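# A Place for Every Part

Old desktop computers come into the Grirano workshop in Droltthorpe by the pallet, up to 40 in a good week. Most are office towers that ran for years under a desk. Jussara Sampaio manages the benches, and her advice to anyone who wants to take a computer apart at home is to start with the wall.

"People open the case first," she says. "Then they have a memory stick in one hand and no place to put it."

Her answer is a holder board at eye level behind the work. Narrow slots take circuit boards on edge. Open boxes take the square, bulky pieces. The board stays bare of labels, and new staff learn the layout in a morning.

The case goes right below it with the cover off. Memory is the usual first job. The latches at the ends of each slot open outward, and the stick lifts straight up. Drive cables come next, pulled by the plug and never by the wire. 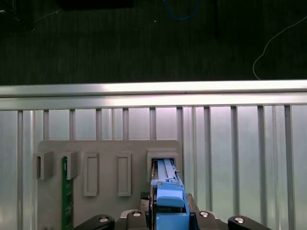
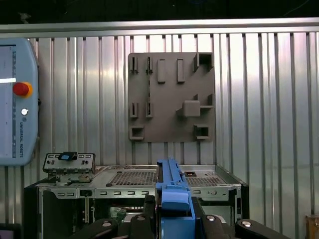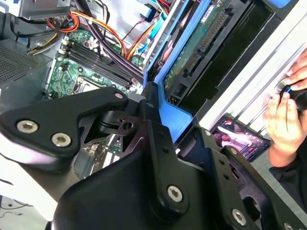
Power leads take more patience. They cross over everything in an older tower, and Sampaio likes to fold them back toward the supply before reaching for anything underneath. The supply itself stays closed at Grirano. A refurbisher called Chaudhry buys those whole.

Memory is sorted by type and tested in batches of 10. Good sticks go into machines for schools, and the rest are sold for metal recovery. A stick that has been dropped goes back through the test even if it passed the first time.

For a home setup, Sampaio suggests a flat panel and 4 or 5 holders to begin with. The workshop bought its first ones from Judard, a small parts maker, and spent less than $100. Wooden blocks with saw cuts would do the same job for memory, she says, as long as the cuts are smooth and wide enough that the stick drops in without a push.

She also keeps a magnetic dish for screws. Case screws and drive screws often have different threads, so they go in separate dishes until the cover is back on.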